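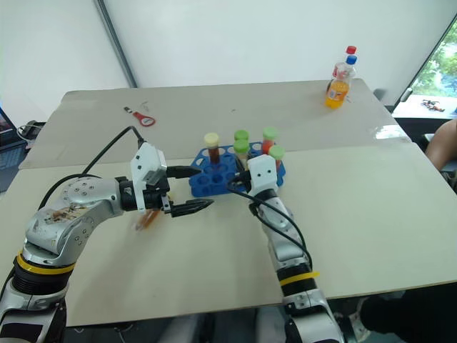

The tube that started it was green-capped and half full of dyed water, and it hit the table on a Wednesday at twenty to five in the afternoon. It had been let go a hand's width above the rack. The cap stayed on. The log recorded a successful placement and the arms went on to the next one.

Tannous, a firm that builds handling equipment for small laboratories, had been running its two-armed tube sorter at a rented workshop in Lurnmont for most of the spring. The job was dull by design. One arm picks up a capped tube, the other waits or helps with the rack, and the tube goes into an assigned hole. The order came from Zirnari, which runs a chain of testing labs and wanted something that could work at an ordinary bench alongside its staff.

Zirnari had set a plain condition. The sorter had to complete 2000 transfers with no dropped tube before it would be allowed near a real sample. By that Wednesday the count stood at 619, all logged as good.

The drop was seen only because an engineer was standing at the table waiting for a colleague. She picked the tube up, looked at the screen, and found nothing marked against it. The team stopped the run and began going back through the recordings that evening. They found two more, both in the previous day's work. In one, the tube had rolled against the rack and the arm had picked it up again on its next pass, which put the total right by accident.

A machine that drops things can be fixed or fenced off. A machine that drops things and reports that it hasn't is a bigger worry in a laboratory, where the record is what people go by. If a blood sample ends up on the bench and the system says it is in row two, someone will go looking in row two, and the hours before they find out may be the hours in which the sample was still usable.

The first suspect was the grippers. The fingers are long, black and narrow, chosen so they can get down between neighbouring tubes, and long fingers flex. Tannous swapped the pads, then swapped the left gripper for a spare. The fault came back after 438 transfers with the new parts on.

The second suspect was the light. The workshop has a window at one side of the tables, and the pale tops throw back a good deal of glare. The team hung a sheet over the glass for two days. It made no difference to the drops, though the people working there complained about it.
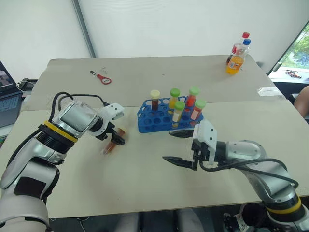 Twin arms at work over the rack in Lurnmont, with one tube off the table at the left.

What they settled on in the end was the cable. Each arm has a black cable that runs along the outside and loops over to the gripper. At full stretch across the rack, with the wrist turned down, the loop on the left arm pulled tight. The pull was small, but it tugged at the connector, and for a moment the gripper's position signal dropped out.

The software had been written to cope with short gaps in that signal. It held the last good reading and carried on. When the reading came back, the fingers were open, and open fingers over a rack were taken to mean that the tube had been placed. The controller had no separate check that there was anything in the hole.

So there were two faults, and either one alone would probably have shown up sooner. A loose connector would normally raise an alarm. A missing check would normally do no harm as long as the gripper was telling the truth.

Tannous has made three changes. The cable loop is longer and is clipped further back on the arm. Any gap in the signal now stops both arms where they are and holds the grip closed. After each placement the camera looks at the hole, and if it can't find a cap there the run halts until a person clears it. The last of these adds time to every transfer, and Zirnari was told so before it was put in.

The workshop rules were changed as well. Up to then, people had been reaching across to straighten a tube or move the rack between cycles, with the arms paused but still powered. With a signal known to drop out, that was no longer acceptable. Hands now stay off the front table unless the stop button is in, and the button has been moved to the side where people stand.

An outside review was carried out by Fostberg, a safety consultancy, over two visits. Its report runs to nine pages and is mostly about the logging. It recommends that no handling system should be allowed to mark its own work as complete on the strength of a single sensor, and it asks for the old logs to be kept and labelled as unreliable. Tannous had planned to delete them.

The count went back to zero. Zirnari kept its condition as it was and added one of its own: the connector is to be unplugged by hand at intervals during the run, without warning, to see what the machine does. At the time of writing the sorter had passed 800 transfers. It had stopped itself four times, once for a cap that was there all along.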